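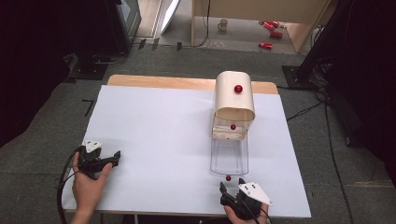 Junthorpe Science Center to Reopen in February With New Galleries, Longer Hours and Free Admission for School Groups

JUNTHORPE – The Junthorpe Science Center will reopen to the public in February following a renovation of its main building on Ulham Road. The project adds 3 permanent galleries, a lecture hall, a teacher resource room and a new public entrance on the river side of the property. It also brings all visitor areas of the building under a single heating and ventilation system for the first time.

Admission will be free for school groups from Junthorpe, Ulham and the surrounding county when visits are booked in advance. General admission prices for individual visitors and families will remain at the level in effect before the building closed.

The Center occupies a former textile warehouse and has operated as a public museum of science and technology under the Junthorpe Museums Trust. The Trust owns the building and its collections and is responsible for the renovation. Design work was carried out by Arai, an architecture practice based in Ulham, and construction was managed by Kukeck, a regional building contractor with experience in the repair of older masonry structures.

"The Center has served this county well in a building that was never meant to be a museum," the Trust said in a statement. "The renovation keeps the warehouse that people here know and gives the public the space, light and access they have asked us for over many years."

The Building

Work began with the roof. The original timber trusses were inspected, repaired where needed and left exposed above the upper galleries. Damaged slate was replaced, and the skylights, which had been painted over during an earlier use of the building, were reglazed and fitted with blinds that can be adjusted to protect light-sensitive objects.

On the ground floor, interior walls added in later decades were removed to restore the full depth of the warehouse. Visitors entering from the river side will pass through a lobby with a ticket desk, coat storage and a small café before reaching the galleries. The former entrance on Ulham Road will be kept for school groups, with a covered area where buses can unload away from traffic.

An elevator now serves every public floor, including the mezzanine, which could previously be reached only by stairs. Door openings have been widened, floor levels have been evened out, and seating has been placed in each gallery. Restrooms have been rebuilt on all levels, with a fully accessible changing room on the ground floor.

The brickwork on the river front has been cleaned and repointed with lime mortar matched to samples taken from the wall. Arai recommended that faded painted lettering on the north side of the building be left in place, and the Trust accepted that recommendation.

The Galleries

The first of the new galleries, Forces and Motion, is located on the ground floor and is intended for visitors of all ages. It deals with gravity, friction, balance and speed through tabletop exhibits, wall-mounted displays and objects from the collection. Among the subjects covered are falling and rolling bodies, pulleys, pendulums and the use of counterweights in mills and elevators.

The second, Making Cloth, tells the story of the textile trade in Junthorpe and Ulham. It includes spinning and weaving equipment, pattern books, dye samples and company records, many of which have been in storage because the Center lacked a room with suitable humidity control. A power loom removed from a mill in Ulham has been cleaned and reassembled and will be shown running at set times during the day.

The third gallery, River and Weather, is on the upper floor, where the windows look out over the water. It describes how the river has been measured, used and managed, and includes early rain gauges, flood maps and a working tide table. Current water level readings will be posted in the gallery each morning.

A total of 582 objects will be on view across the building when it reopens. Each has been examined, photographed and, where necessary, treated by conservation staff during the closure. Object labels have been rewritten in plain language and set in larger type. Large-print guides and audio guides will be available at the ticket desk at no charge.

Programs for Schools

The Center has expanded its school program in consultation with teachers in the county. The new program is organized by grade level and covers elementary, middle and high school. Sessions take place in 4 classrooms on the mezzanine, each with sinks, storage and movable tables.

Visiting classes may choose between a guided gallery visit, a classroom session or a full-day program that combines both. Lunch space is provided indoors. Teachers will receive a planning packet when a booking is confirmed, including a floor plan, a suggested schedule and notes on how each session relates to classroom work.

The teacher resource room will be open on weekday afternoons. Educators may borrow boxed materials for classroom use, including sets on simple machines, fabric and fibers, and the water cycle. Boxes may be kept for up to 3 weeks and may be collected from either the Center or the public library in Ulham.

"Schools make up a large part of our audience, and for many students a class trip is their first visit to a museum of any kind," the Trust said. "Removing the admission charge for local school groups was a priority from the beginning of this project."

Schools from outside the county are welcome and will be charged a reduced group rate.

Public Programs

The lecture hall will host evening talks, film screenings and meetings of local societies. The opening season consists of 13 public talks on subjects including the history of dyeing, the care of old clocks, river birds, bridge repair and amateur astronomy. Talks begin at 7 p.m. and are free, although seats should be reserved.

Weekend drop-in activities for families will be held in the mezzanine classrooms. Children under 12 must be accompanied by an adult. A quiet hour with reduced sound and lighting levels will be offered once each week before general opening, and details will be published with the monthly calendar.

The local studies collection, which includes photographs, trade directories and maps, will again be open to researchers by appointment. Requests should be submitted in writing at least one week before the proposed visit so that staff can retrieve material from storage.

Energy and Operating Costs

The building's separate oil boilers have been removed and replaced with a heat pump system housed in a service yard on the east side. Insulation was added above the upper gallery ceilings and beneath the ground floor where this could be done without harm to the original structure. Lighting throughout the galleries has been changed to low-energy fittings.

The Trust expects these measures to lower the cost of running the building and to provide more stable conditions for the collections. A report on energy use will be published after the first full year of operation and will be available on request.

Kukeck reused salvaged brick and timber from the interior demolition wherever the material was sound. The benches in the lobby and the counter in the café were made from floor joists taken out of the ground floor.

Funding

The renovation was paid for through a combination of public grants, the Trust's capital reserve and donations from individuals and businesses in the county. Donors who have asked to be recognized will be listed on a panel in the lobby. The Trust has set aside a separate maintenance fund for the roof and exterior masonry.

Visitor Information

Opening hours will be 10 a.m. to 5 p.m., with later closing on evenings when talks are scheduled. Last admission is 45 minutes before closing. The café opens at 9:30 a.m. and may be visited without a museum ticket.

Parking is available in the municipal lot across Ulham Road, with designated accessible spaces beside the river entrance. Bicycle racks are located near both entrances. The bus service between Junthorpe and Ulham stops outside the school group entrance.

Annual passes purchased before the closure will be extended by the full length of time the building was closed. Pass holders do not need to take any action and may present their existing cards at the ticket desk.

Bookings for school visits in the spring term are now open. Requests will be handled in the order received.

About the Junthorpe Museums Trust

The Junthorpe Museums Trust is a nonprofit organization that cares for collections of science, industry and local history and makes them available to the public. In addition to the Science Center, it maintains a store and conservation workshop in Ulham.

Media Contact

Press Office, Junthorpe Museums Trust, Ulham Road, Junthorpe. Members of the media who wish to attend the preview or arrange filming in the galleries before reopening should contact the Press Office in advance. Floor plans and object lists are available on request.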